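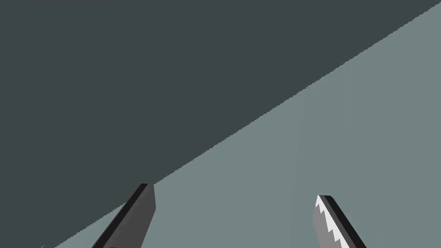

Tenia is a simulation package for setting up and maintaining the software side of one robot: a two-armed machine with a parallel-jaw gripper on each wrist. It comes from Josetti and is sold per seat. I have used it since August to keep a virtual copy of one machine in step with its settings file. This review covers setup, upkeep and one repair. I did not test the fleet features.

Installation

The base package is a 930 MB download. The room pack I used, Surnano, is separate and installs into the same folder. On first launch Tenia asks for a machine file and refuses to open a room without one. The supplied template has 41 entries, most of them joint limits and link offsets. Entries are plain text with the units written out, which helps when checking one file against another. The comments in the template are out of date in two places: the gripper stroke is described as the travel of one finger, but the software reads it as the full opening between both. Enter it wrong and the fingers stop halfway.

Arm bases come first, then wrists, then grippers, then cameras. The order matters. Changing a wrist offset after the cameras are placed moves the cameras with it, and there is no warning. I went back and redid mine twice before I started locking the wrist entries.

Gripper setup

Fingers are defined as simple solids with a contact pad on the inner face. Each pad takes a friction value, a stiffness value and a thickness. The default stiffness is 4000, and with the default time step that made a closed gripper buzz against itself. There are two ways out. One is to lower the stiffness, the other is to raise the physics rate. I raised the rate to 2000 steps per second and left the stiffness alone. The buzz went away and the cost was longer runs. On a modest workstation, that means slower than real time whenever both arms are moving.

Finger zero is set from a small panel with a jog button and a readout. Jog closed until the pads meet, press store, jog open, press store again. This is the best part of the package. It took less time to do than to find in the manual, where it is filed under cameras.

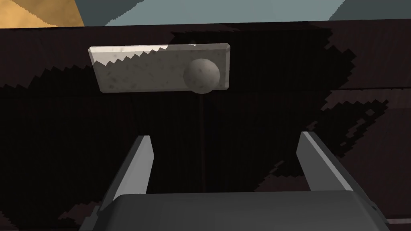
View over the open gripper, with the slab and ball on the far side of the fingers.

Wrist cameras

Camera placement is done by typing numbers. There is a drag handle, but it snaps to steps too coarse for a wrist mount, and the snap cannot be turned off. I ended up using the handle for a first guess and the keyboard for the rest. A good target is to have both fingertips in view with the jaws fully open and enough room beyond them to see what is being approached. Field of view and tilt interact, so fix one and change the other.

I check camera placement with the same two objects, a long block and a small ball, both with a speckled stone finish. The block shows tilt error because its edges are straight. The ball is less useful for tilt and better for judging how far away things look. Their surface textures are adequate at working distance.

Lighting is weaker. Shadows come out with stair-stepped edges at the default quality setting. With the arm between the light and the work surface, a large part of the view can go to pure black. If the camera feed is only for a person to look at, this is a nuisance. If software is going to read it, move the light before doing anything else. The light position is stored with the room and not the machine, so it has to be set again for every room.
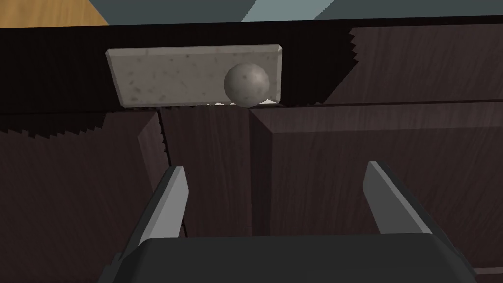
Open fingers in front of the dark wood cabinet. Slab and ball at the top.

The repair

After an update, the machine file loaded with the right wrist turned by a small amount. Nothing was reported. I found it while comparing joint readings against a saved pose. The update had changed how one offset was rounded. The fix was to export the wrist entries from the previous version, paste them over the new ones and store finger zero again on that side. Josetti support confirmed the cause the following Tuesday and sent the same instructions.

My upkeep routine since then is short. Before any update, export the machine file and save one pose for each arm. After it, load the poses and compare. Then jog both grippers through full stroke. Keep the old installer — the download page only carries the current one. 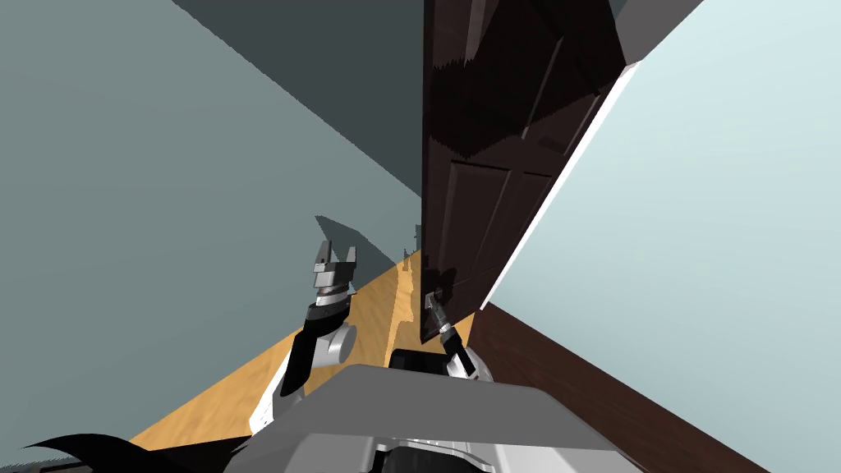

Kasprzak

Door work

Door handles are a fair test of a gripper setup, as small errors in wrist offset show up at the handle. In the Surnano hallway the handle is a small lever on a dark panel door. The collision shape of the lever is good. The collision shape of the base plate is a plain box and sticks out slightly further than it looks, so a finger can meet it early. Allow for this in the approach or edit the shape. The editor is basic but it saves properly.

The body view is worth setting up even if only the wrist cameras will be used. It shows where the idle arm is. In a narrow hallway the idle arm needs its own parked pose, and Tenia has no default for one. I added mine as a named pose in the machine file. The body casing takes up a good share of that view, and a few degrees less downward tilt would probably suit most people better than the template value.

Manual and support

The manual is complete and badly ordered. Search works. Support answers in a few days and reads what you send. Error messages are clear for file problems and nearly absent for physics problems.

Verdict

Recommended for anyone looking after a single two-armed machine who is willing to edit text files. The finger zero panel and the readable machine file are the reasons to buy it. The camera handle, the default shadows and the silent change to my wrist offset count against it. I would wait for a later version if several people need to share one setup, as there is no record of who changed what.

Comments (4)

pad_wear
Which version did the wrist rounding happen in? I have a left side that looks off after updating and had put it down to my own file.

offset_table
Same stroke problem with the template. I halved it by mistake and spent a morning blaming the finger solids.

pad_wear
Checked mine against an old export. Third decimal on two entries. Pasted the old ones back in, poses match now.

greybench
The snap on the camera handle can be made finer in the config file, look for handle_step. Still can't be switched off. Does anyone run the 2000 rate with both wrist cameras on? Mine crawls.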